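How to try out a counter robot without making more work for the staff

Vudero's sales sheet promised us a tidy front counter at the Veres dumpling shop. I run the floor and I had doubts. If you are setting up a trial, do it in this order.

1. Ask the counter staff which chores they want gone. Folasade Eze named the late wipe-down. The vendor wanted to start with straightening signs and menus - a job that takes her seconds.

2. Pick one chore and time it by hand for 15 shifts. Skip this and you'll be stuck with the vendor's figures.

3. Log every rescue. We had 41 in May, and each one pulled a person off the register. The vendor's report left them out.

4. Put one person in charge of the stop button and pay them for it. Ignacio Ostrowski did it free for a week, then rightly refused.

5. Don't cut hours during the trial. Ours were nearly cut on the strength of a demo.

6. Compare the two logs with the staff in the room, and let them talk first. 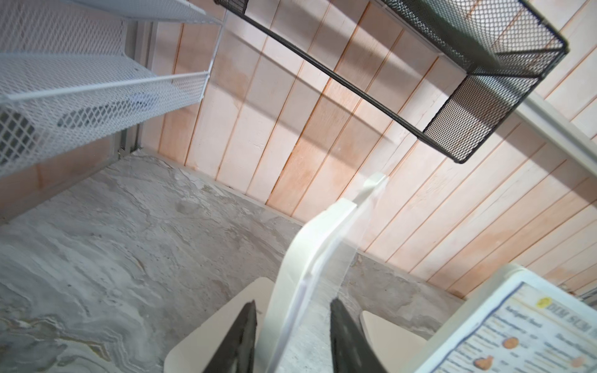
What looks like a sign holder between the gripper's fingers, dim sum menu at right.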